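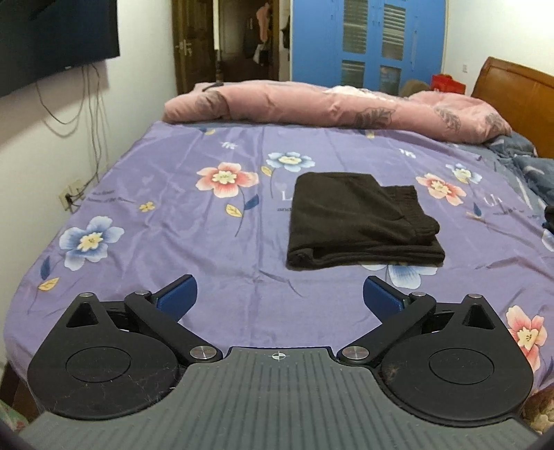 Figure 2. Bed surface in a participant's bedroom, Sukwood sample.

3.2 Bed making and time out of bed

Households were recruited in two towns, Sukwood and Mercado, during February. 418 adults filled in the sleep diary for 20 nights. Diary was on paper, one page per night, kept by the bed. Missing pages were left missing, no filling in. We dropped 38 people who turned in fewer than half their pages, so everything below is on the remaining 380.

Each morning people wrote down when they woke, when they got out of bed, and whether the bed got made before noon. "Made" was left up to them. Some pulled a blanket straight and ticked yes, others only ticked yes with the pillows lined up, and the pilot showed that a stricter wording mostly annoyed people (see 2.4). A bed surface from one of the Sukwood homes is shown in Figure 2. Bedding type was asked once, at intake, and is not used in this section.

Main result first. People who made the bed most mornings spent less time lying awake after waking. Holds in both towns, weaker in Mercado. Shift workers there wake at all hours and the noon cutoff doesn't fit them well; we should of used hours since waking. Taking shift workers out brings the two towns closer together but the Mercado group gets small and the estimate jumps around.

No link with how rested people said they felt. We looked at this 3 ways (raw score, score against the person's own average, and weekends apart) and got nothing each time.

Direction is unclear. Getting up quickly may leave time to make the bed, or a made bed may keep people from crawling back in. The diary can't seperate these. Couples are a further problem: one person makes the bed, both tick yes. The Hidard questionnaire asks who did it, ours did not. Naps were logged on the back of the page and are covered in 3.3, along with the evening entries.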